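Início | Edição atual | Arquivo | Submissões | Contato

Annatjie Nkuna e Peter Hudec
Setembro

3. O lanche partilhado como unidade de análise

3.1 De onde veio a pergunta

Vou confessar uma coisa que os artigos costumam esconder: quando começámos o trabalho de campo na Clallier, eu não queria estudar comida nenhuma. Queria estudar pausas. Interessava-me saber quanto tempo as pessoas paravam, com quem paravam e se o faziam junto da secretária ou noutro sítio. O questionário inicial tinha 848 respostas válidas e só uma pergunta sobre comer, lá para o fim, quase por cortesia. Pois foi justamente nessa pergunta que as pessoas desataram a escrever! O campo aberto, que eu tinha previsto para duas ou três palavras, veio cheio de parágrafos inteiros sobre bolachas, sobre quem compra, sobre quem tira sem repor, sobre a gaveta do fundo que toda a gente conhece e de que ninguém fala ao chefe.

O Peter, que tem mais juízo do que eu, sugeriu que deitássemos fora metade do plano e recomeçássemos dali. Resisti umas semanas (tinha gráficos tão bonitos das pausas) e depois cedi. O que se segue nesta secção é o resultado dessa cedência.

A literatura sobre refeições no trabalho é vasta, mas trata sobretudo do almoço: a cantina, a marmita, o subsídio. O lanche aparece pouco, e quando aparece é quase sempre como problema de saúde, com o açúcar no papel de vilão. Não discuto o açúcar. Interessa-me outra coisa, que é o arranjo social que se monta à volta de um recipiente de comida embalada deixado num sítio comum. Alguém o enche, alguém o esvazia, e entre uma coisa e outra há regras que raramente estão escritas.

3.2 Os três locais

Trabalhámos em três organizações de tamanhos muito diferentes. A Clallier é a maior e a mais formal, com os pisos separados por função e uma copa em cada um. A Hundau é uma oficina de encadernação onde trabalham cinco pessoas, todas à volta da mesma mesa grande, e onde a própria ideia de «espaço comum» soa um bocado ridícula, porque o espaço é todo comum. A terceira fica em Claramville e é um centro de atendimento telefónico por turnos, o que complicou tudo, como se verá.

Em cada local fizemos entrevistas e mantivemos diários de reposição. O diário é coisa simples: uma folha dobrada junto do recipiente, onde quem quisesse anotava o que punha e o que tirava. Recolhemos ao todo 1118 anotações. Algumas são inúteis («tirei um, desculpem»), outras são pequenas obras de contabilidade moral. A minha preferida, da Clallier, diz apenas: «Repus duas. Devia três. Fica para amanhã.»

Mahmoud Hamdy conduziu as entrevistas em Claramville, quase todas depois das dez da noite, e devo-lhe um pedido público de desculpas pelo horário. Hala Zerouali codificou as transcrições comigo. Discordámos bastante ao princípio, sobretudo na distinção entre oferta e reposição, e acabámos por rever o livro de códigos de uma ponta à outra antes de voltarmos às primeiras entrevistas.

3.3 Caixa, gaveta, prateleira

O recipiente importa muito mais do que eu esperava. Distinguimos três formas: a gaveta, que tem dono mesmo quando é partilhada; a prateleira, que pertence à copa e portanto a toda a gente; e a caixa aberta, de que a Figura 2 dá uma ideia. A caixa é um caso intermédio e, para mim, o mais interessante. Pode ser levada de um lado para o outro, vê-se o que tem dentro sem ser preciso abrir nada, e o seu estado de enchimento funciona como um aviso público. Quando está composta, as pessoas servem-se sem cerimónia. Quando começa a baixar, hesitam, e é nessa hesitação que aparecem quase todas as histórias boas das entrevistas.

Figura 2. Caixa de cartão aberta com snacks embalados.
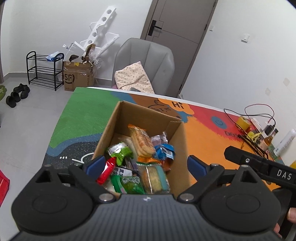
3.4 O problema do último

Chamámos «problema do último» a uma situação que nos foi contada nos três locais com variações mínimas: resta uma única embalagem e ninguém a tira. Pode lá ficar dias. Um entrevistado da Clallier falou-me de uma barrita de cereais que atravessou um fim de mês inteiro e que, segundo ele, já fazia parte da equipa.

A explicação que me ocorreu primeiro foi a da boa educação, e durante algum tempo contentei-me com ela. O Magnus Tosh leu uma versão preliminar desta secção e torceu o nariz, com razão. Se fosse só educação, argumentava ele, o efeito devia ser mais forte onde as pessoas se conhecem melhor, e na Hundau acontece o contrário: o último é comido depressa e com gosto, às vezes com anúncio em voz alta («vou matar isto, alguém se opõe?»). O que parece contar é saber a quem cabe repor. Na oficina toda a gente sabe de quem é a vez. Na Clallier não se sabe, e quem tira o último arrisca-se a herdar a obrigação.

Em Claramville o caso muda de figura por causa dos turnos. O turno da noite encontra muitas vezes a caixa quase vazia e lê isso como desconsideração do turno da tarde; o turno da tarde, que por sua vez a recebe da manhã, queixa-se do mesmo. Foram codificados 286 excertos sobre justiça entre turnos, e confesso que, à terceira leitura, já ouvia as vozes. Quase nenhum fala de dinheiro. Falam de sabores: o que sobra é sempre o que os outros não quiseram, e isso ofende mais do que não sobrar nada.

3.5 Repor é falar

Daqui tiro uma proposta que vou desenvolver na secção seguinte e que deixo já alinhavada. A reposição funciona como uma mensagem dirigida a pessoas que muitas vezes não se cruzam. Quem traz a mesma marca que encontrou está a dizer que respeita o costume. Quem traz uma coisa melhor sobe a parada, e isto nem sempre cai bem (tivemos um pequeno escândalo na Clallier com uns chocolates caros, que obrigaram toda a gente a sentir-se forreta durante uma semana). Quem traz fruta é um caso à parte, merecia um artigo só seu, e os colegas olham-no com uma mistura de admiração e desconfiança que me divertiu imenso transcrever.

Há limites evidentes nisto tudo. Os diários eram voluntários, e suponho que os piores devedores não tenham escrito uma linha. A nossa presença também mexeu com as coisas: na Hundau pediram-nos, a meio do estudo, que entrássemos na escala de reposição, e entrámos. O Peter levou bolachas de gengibre. Sobraram quase todas, e o diário desse dia tem uma única anotação, com a letra dele.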